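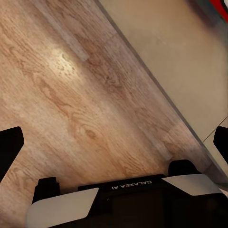
Render from a gripper camera, fingers open over the wood tabletop. The body reads GALAXEA AI, upside down from this side.

Clullum posts first numbers from simulated wrist camera trial

Jul 26, 2024

CLELTTON - Clullum put out early results this morning from its side by side test of two arm controllers, and the short version is that the camera mattered more than the controller did. All simulation so far. No hardware yet, that comes in October if the schedule holds.

The two controllers are Dotton, which Clullum wrote in house, and Quezada, the older one most of its integration customers already run. Same arm model, same gripper, same rendered house, same jobs. Reach for a flat item on a table, close on it, lift, set it back down. 1515 runs in total, split between the two as evenly as an odd number lets you.

Dotton missed fewer grasps. Not by much. Clullum's summary calls the gap "real but smaller than we wanted," which is pretty candid for a company grading its own software.

Bigger story is the tilt. Both controllers ran with the wrist camera at two settings, 30 degrees and 40 degrees off the wrist axis. At the steeper setting both got worse at flat dark items, and both got worse in about the same way. They came in close, lost the outline of the thing and then drifted sideways before closing. Sometimes onto the item anyway. Often onto bare table.

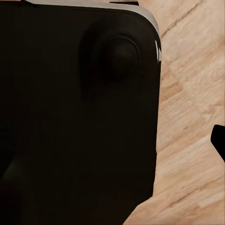
Close-up render: a black, phone-like object on light wood, with what looks like a fingertip at far right.

The summary spends most of its second page on that problem. Up close a dark slab fills so much of the view that there isn't a lot left to steer by. One rounded corner, a rim, maybe one side. Quezada leans on edges for its last correction, so it wants to see two sides at once and it rarely gets them. Dotton holds onto an earlier estimate and trusts it for a while. Works better if the arm is where it thinks it is. Works worse if not, and there is a table in the summary showing exactly how much worse, down to the millimeter.

Failed grasps on the flat dark items came to 149. Clullum went through every one by hand and sorted them. Largest pile, by a good margin, was runs where the finger came down beside the item and never got under the edge. Next was closing too early. A handful were plain simulator trouble, fingers sinking into the tabletop, and those were left in the count. Good call probably, though it makes the Quezada figure look a bit rougher than it should, as most of them landed on that side.

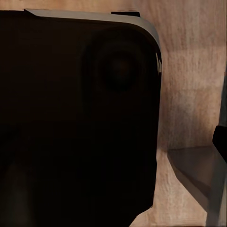
Another close view, with a translucent gray gripper finger to the right of the black object and its silver-gray rim.

Lighting got its own short section. Shiny patches on the tabletop threw off the edge finder at the start of a reach, less so once the gripper was down low. Clullum dimmed the lights for one batch and Quezada improved right away. Dotton hardly changed. The company says it won't tune the lights any further since customers can't tune theirs either.

Some complaints, from reading it over lunch. The item set is small. Nearly everything is flat and hard, no bags, no cloth, nothing that moves when you push it. There is one gripper in the whole test, so anyone hoping for a finger shape comparision will have to wait. And the two controllers were not running at the same update rate, a detail that turns up in a footnote on the last page and really belongs on the first. Clullum says it repeated a small batch at matched rates and the order held. That batch isn't in the download.

The setting is a full house interior instead of a bare bench, so the overview camera has stairs, seating and a hallway to deal with as well as the work surface.
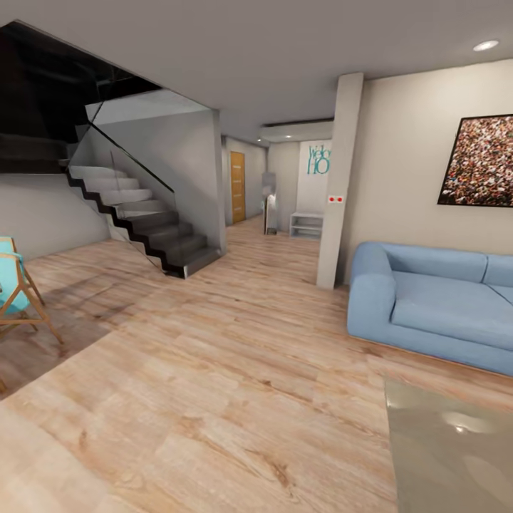
Clutter in the background turned out to be a cost too, mostly at startup. With the overview camera on, both controllers took longer to settle on a table to work at, Quezada especially, and a few runs timed out before the arm had moved at all. Turn the overview camera off and the wait goes away, but then the first reach is made more or less blind and has to be fixed on the way down. Clullum tried both and hasn't picked one. The summary hints at a middle option, overview for the first look and wrist only after that, and says a test is already queued.

Walking between rooms was not part of the trial. Neither was picking anything up off the floor, or two arms working together. All listed under later work, no dates given apart from the hardware round.

For that round the plan is to bolt the same gripper to a real arm at the Cleltton shop, keep the camera at the shallower tilt and rerun the flat item jobs only. Dotton goes first. Quezada follows after a mount change, the bracket it uses now fouls the wrist cable near the end of its travel. Clullum wants the same person resetting the table for both, and the items put back to marked spots between runs.

Anyone running Quezada now doesnt need to change anything, the company says, other than checking the camera angle. If it is at the steeper setting and the jobs involve dark, flat parts, bring it down and recalibrate before comparing against these numbers.

The summary and the run logs are up on the Clullum downloads page. The logs are big. Sorted failure clips are in a separate folder, get those first.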